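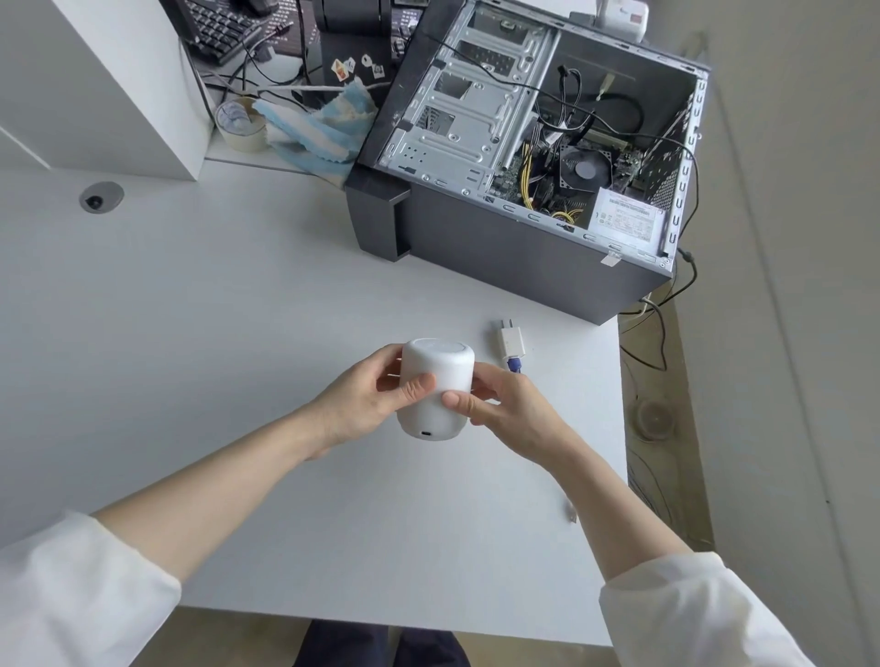 Section 8. Running the Bench Demo on Visitor Day

The Arkisard demo asks the arms to pick up a small device, turn it to find its port, and plug it in. Visitors expect a backflip. Read this section the evening before, while there is still time to blame someone.

Before the doors open

1. Switch on the Weta controller and wait for the steady light. It takes almost 4 minutes and can't be hurried by staring.
2. Load program 711. Program 163 is the waving routine, and small children will want it all afternoon if they see it once.
3. Set the device upright on the desk with its USB-C port facing the arms. Lay the power adapter flat beside it.
4. Do one pick by hand first, both hands on the sides of the body, so you know what the grip should look like.

Note: The shell is smooth and round. If the grippers slide, lower the speed one step before raising the force.

During the demo

5. Stand to the left of the line on the floor. Ask visitors to stand behind it. Ask again.
6. Press Start and keep a hand near the stop button.
7. If the arms miss the port, press Retry. Say "it's looking for a better angle." Most people nod.

Caution: Do not let visitors hand things to the robot. The Hustex grippers close on whatever is there, including name badges.

Caution: Never place an open computer inside the arms' reach while program 711 is loaded.

After the last group

8. Park the arms, then switch off the controller.
9. Write down every missed plug in the Núñez logbook, including the ones you talked over.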